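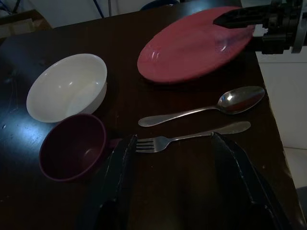
Figure 3. Wrist view from the left arm during the table-clearing task. The second gripper holds the edge of the red plate; the fork lies between the open fingers in the foreground.

4.2 Bimanual Table Clearing

The table-clearing task was assigned to the student teams in the second half of the course, once each team had passed the single-arm exercises described in Section 4.1. Every team worked with the same tableware: two bowls, a plate, a spoon and a fork. Starting positions were changed between episodes according to a printed schedule, and the bowls were permitted to stand close together, as in Figure 3.

Teams of two shared the teleoperation station. One student operated both arms while the other kept the episode log and called resets. Roles were exchanged after every 8 episodes. Each team was required to submit 200 accepted episodes, of which the last portion was withheld from training and used for assessment. Across the cohort, 3024 episodes were retained following review by the teaching staff.

Cutlery proved the most demanding category for novice operators. A fork lying flat on a glossy tabletop offers little height for the fingers to close on, and glare in the wrist view was named as a difficulty in several student reports. Lumbao's team favoured an approach across the handle, whereas Chiu's team aligned the fingers with the head of the fork and corrected their position late in the descent. Both strategies were accepted under the marking rubric, which assessed the final placement and the behaviour of the idle arm.

Plates were normally grasped at the rim and tilted before being lifted. Students were instructed to complete this motion with one arm before committing the other to a grasp, although the approach phases could overlap. Episodes in which the arms came into contact were labelled as such and excluded from the totals reported in Table 2.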